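Lists > Workshop and Automation > Archive > Thread

Home | Threads | Search | Subscribe | Help

Subject: Re: Open day at Trerkthorpe - was it worth the trip?
Date: 18 September 2023

On the list a member wrote:

> I see from the last digest that a few of you were going up to the Flisteo
> open day at Trerkthorpe. I couldn't get away. Could whoever went post a
> few notes? I'm mainly after three things.
>
> First, did the walking robot do any real work or was it the usual stroll
> up and down and a wave? I went to the one in May and all we got was the
> stroll.
>
> Second, what are the hands like now? The ones in May were two plain
> fingers and they dropped a mug.
>
> Third, is it worth taking a group from a college? I have students who
> would like to go to the next one but it's a long way by coach and I don't
> want them standing behind a rope for two hours looking at the backs of
> other people's heads.
>
> Also if anyone picked up the handout, I'd be glad of a copy.

I went, so I'll have a go at this. Sorry for the length.

Getting there first, as it bears on your third question. The unit is at the far end of the estate, past the tile warehouse, and the sign for Flisteo is on the wrong side of the road if you come from the station. Parking was fine in the morning and poor after lunch. A coach could turn in the yard but it couldn't stay there. They told us at the desk that 1,072 people had put their names down across the open day, which is a lot for a building that size, but the slots were timed and I never felt squashed. Tea and coffee were free. Sandwiches were not.

There were two halls. The front one was the arms on benches, sorting parts into trays and putting lids on tubs. Most of us have seen that sort of thing. The Lozano cell was in there too, the one that was talked about on this list last year, and it was running, though slower than I'd been led to expect. One of the staff said it had been turned down for visitors. The guard door was open more than it was shut because people kept asking to look inside.

The back hall was the one to see. They call the job Temavden, and it's the household side of the work: picking things up off the floor, carrying them, putting them away. The floor is laid like a house floor, with a white cabinet standing on it, and the robot has to get down low to reach things. My slot had 12 people in it and we stood along one side behind a strip of tape. There was no rope.

To your first question, then. Yes, it did work. We watched it on a basket task for most of the slot. It had to take hold of a shopping-type basket by the handle, keep its balance while its legs were bent, and move it to where it was told. The staff had a screen at our end of the tape showing what the robot's own camera sees, and I thought that was the best part of the day. From the side you mostly see its back. On the screen you get its own legs and both hands, and you understand why the handle is awkward for it.
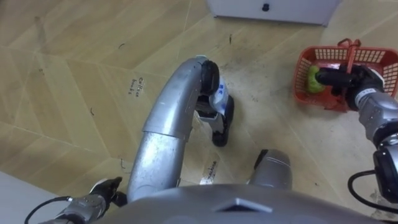 Robot's own view during the basket task, back hall, Trerkthorpe.

As to how it went, I saw it try four times. It got the basket where it should be on three of them. On the other it let go early and the operator stopped it and set it up again by hand. They made no fuss about that. Each go took a few minutes, and a person would have done it in the time it takes to say so. I asked whether it was being driven by somebody with a controller. The answer was that a person starts it and can stop it, but the reaching and gripping is its own. I have only their word for that. The operator did have a hand on a box the whole time, and I couldn't see whether it was a stop button or something more.

The floor in there is well used. It has scuffs and black marks all over it, and there is handwriting on it in dark marker. One bit reads something like "coffee beans". I took it for a note of where things go for a different job, but I didn't ask and I may be wrong. I was glad to see it in that state. The floor we were shown in May had plainly been polished that morning, and a few of us said at the time that we'd like to see the robot somewhere with a bit of dirt.

Second question, the hands. They are black grippers with silver fittings, and they look sturdier than I remember from May. It used the right one for the basket. The handle is red, and the fingers have to close a fair way before they have it, and the basket tips as soon as they do. It also had a green thing in the basket, a ball or a sponge, and the fingers were right up against it when it had hold of the handle. I asked if that mattered and was told they put something in on purpose now, so that the load isn't always the same. I didn't see it handle a mug, so I can't say if that is cured.

The cables surprised me. There is a coiled one looped along the lower part of the right arm and another coming out on the left, both on the outside. In a real kitchen I'd expect those to catch on a drawer knob within the week. The man next to me asked about it and they said the next build would have them inside. We were told the same thing in May about the last build, so I'll wait and see.

It was louder than I expected. When it shifted its weight there was a whine you could hear over the talk, and one child in the slot before ours had come out with her hands over her ears. If any of your students are bothered by noise, I would warn them.

They gave a short talk afterwards in the canteen. Most of it was about how many goes the robot needs before a task is any use. The figure they put up for the basket was 3,781 attempts, counting the failed ones, and they said most of those were done this summer. There was a question about what it would cost to buy one and it wasn't answered. There was a longer question about safety round small children and pets, and that was answered better than I thought it would be. They would not leave it alone in a room with either. The speaker said so twice.

Third question, the students. I'd say yes, with some conditions. Ask for the back hall by name when you book, as the people who only said "open day" were put in the front hall first and some of them ran out of time. Split the group. Twelve is about the limit for seeing the screen, and if you are at the far end of the tape you won't read anything on it. Allow 2 hours for the lot, more if you want the talk. There isn't much seating, and what there is was taken by people eating. They will want closed shoes on everyone, and one visitor in sandals was sent back to the desk.

They are fairly relaxed about questions. The younger staff in particular were happy to go on at length about joints and batteries, and one of them let a lad hold a spare gripper, which was heavier than he expected by the look of it. I would get your students to write a few questions down on the coach. Our slot went quiet for a good minute when we were asked if we had any.

Things I didn't get to see: the charging area, which was shut, and the stairs test, which had been on the programme but was taken off before I arrived. If anybody went in an earlier slot and saw the stairs, I'd like to hear how it did.

I have two copies of the handout. It's a folded sheet with a plan of the building on one side and a list of the tasks on the other, and there is nothing technical in it. One copy is yours if you send me a postal address off list. I can scan the other for anyone else who wants it, but the scanner at work is being moved and it will be the week after next before I can get to it.

The date for the next one hasn't been fixed. I put my name on the sheet at the desk and will post here when I hear.

3 replies | 41 views | Shared 2 times

Previous in thread | Next in thread | Back to archive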